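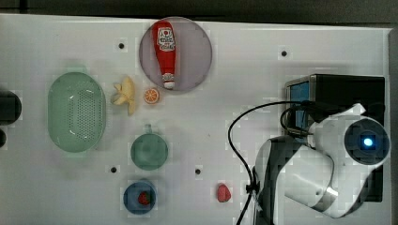
Ketchup bottle storage: cap up or cap down?

Forum index > Kitchen & Pantry > Condiments

stunedwood_rd
Posted Friday, 7:40 am
We go through a lot of ketchup here. I keep the narrow-neck kind with the cap at one end, and I have always stored it upright in the fridge door. Problem is the watery liquid that separates out and comes first. Would storing it cap down fix this, or does it leak?

wavex
Cap down. The sauce sits at the opening and you don't have to shake it. Close the cap fully and wipe the rim first. Dried sauce on the rim is what causes most leaks.

bresham119
Disagree. Cap down moves the liquid to the other end of the bottle, it doesn't remove it. You still have to shake before use. I store mine upright, 18 bottles a year at the family cookouts, and five seconds of shaking is enough.

wavex
Shaking works, but it also puts air in the sauce and then it spits. Slow turning is better – end over end, cap closed.

athanasiadis
What size is the bottle? A 700 ml one is top-heavy on its cap and will fall over every time the door opens. For those I lay the bottle on its side on a plate. The plate catches any drips and you wash that instead of the shelf.

stunedwood_rd
Smaller than that, but the cap is narrow and it won't stand on it. Side storage might work. Does the plate need a lip?

athanasiadis
A slight one. On a flat plate the bottle rolls. A shallow bowl is too deep in the middle and the bottle rocks.

bresham119
A plate takes up half a shelf. Put it in a mug, cap down. Same result, smaller footprint.

wavex
The mug is fine if the bottle fits past the handle side of the door rack. Mine doesn't.

stunedwood_rd
Tried the mug, too narrow. Bottle is on its side on a plate now, 2 days, no drips so far. Will check again after the weekend.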